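Skilel compartment tray review: six months with a very plain tray

I bought the Skilel tray back in March, mostly out of desperation. I make jewellery and little mixed bead kits from home and sell them through a shop in Clistport, and my storage had got completely out of hand. Jam jars, tobacco tins, a muffin tin (don't laugh, a muffin tin is a very good bead sorter until you pick it up by the wrong end). I'd had one of those tall cabinets with the tiny drawers as well, a Sonov, and I'm afraid I hated it. Every time I pulled a drawer it came right out in my hand and the lot went over the carpet.

So, a tray. Shallow, beige, lots of small square cells, raised rims in light brown. It isn't going to win any beauty contests, but I've come round to the colour. Beads show up well against it, even the wishy-washy pinks and creams that vanish completely on my white table.

The first job I gave it was a big one. I had 2,000 seed beads in one mixed bag from a closing-down sale and I wanted them split by colour. It took me two evenings and most of a box set. The cells are small, so don't expect to tip a whole bag into one, but for a working amount they're spot on. I keep the bulk in bags in a cupboard and top up the tray when a colour runs low.

What I like best is how shallow it is. With deep boxes you're forever digging about with a fingertip and flicking things out of the corners. I can get at everything in this, and I can use tongs or tweezers without catching my knuckles on the sides. I started using tongs for the bigger bits last winter when my hands were playing up, and I've never gone back. Mine have coated tips, and I'd recommend that to anybody who handles glass. Bare metal on a glass bead makes a horrible little squeak and they ping off across the room.

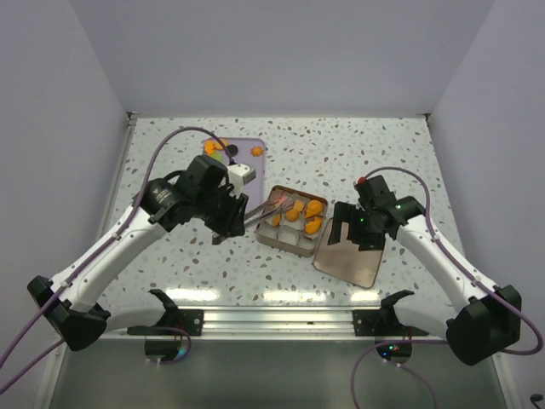 The compartment tray on a speckled worktop, with pink-tipped tongs and a flat copper-coloured plate

I'd also say have something flat next to the tray, wherever you use it. A plate, a lid, an old baking sheet, anything really. I sort on to mine and then move things across into the cells, and it saves all that hovering with a handful of beads wondering where to put them down. A flat plate is a bit slidey for round beads, mind, so I lay a scrap of felt on it for those. Flat things like sequins and jump rings are fine without.

Now the grumbles, and there are a few.

It didn't come with a lid. I knew that when I ordered it, so I can't complain too loudly, but I do wish they'd sell one separately. I've cut a piece of card to size and hold it on with two fat elastic bands, which does for carrying it from the spare room to the kitchen table. I wouldn't trust it in the car. For craft fairs I still take my old Martinelli case, the one with the clasps, and that means moving everything over the night before and moving it all back again afterwards. Very boring!

The corners of the cells are a pain too. They're properly square, so the tiniest beads wedge themselves in and you have to tease them out with a pin. A bit of a curve at the bottom would have sorted that. And cleaning takes ages if you've had anything glittery in it. I went at it with a dry paintbrush, then a damp cloth, and then gave up and accepted that three of my cells now belong to glitter for good.

I'd have liked some way of labelling it as well. I tried little stickers on the rims but they curled up within a week, so I've drawn a map on a postcard and propped it against the lamp. Works perfectly well until I swap two colours round and forget to change the map.

Price-wise I've no quarrel. I paid a bit less than I would for a decent lunch out, and after roughly 20 kits a month it looks much the same as when I unpacked it. No cracks, no warping, and I've dropped it twice (once empty, once very much not).

Would I buy another? I already have, for buttons. If you need something to travel with, get a case with a proper lid and clasps. For the table at home I'm very happy with this one, and the muffin tin has gone back to doing muffins.

Four stars out of five. It'd be five with a lid.

Posted August 30, 2026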